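Print this page | E-mail this page
Last updated: Thursday

Who wipes the table now?

Flolix has put two robot arms on table duty at its Flevport site, and we who used to do the wiping have been promoted to watching. 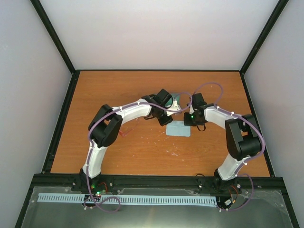
By Treasa Gilmartin

I don't mind the arms. They have a blue cloth and no opinions. What I miss is the ten minutes at the sink, where all 655 of us learned who was leaving - and who ought to be.

Management calls this time given back. I have looked for mine and found it in a spreadsheet.
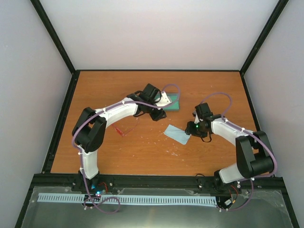
What we should ask for

A sponge each, and somewhere to stand and grumble.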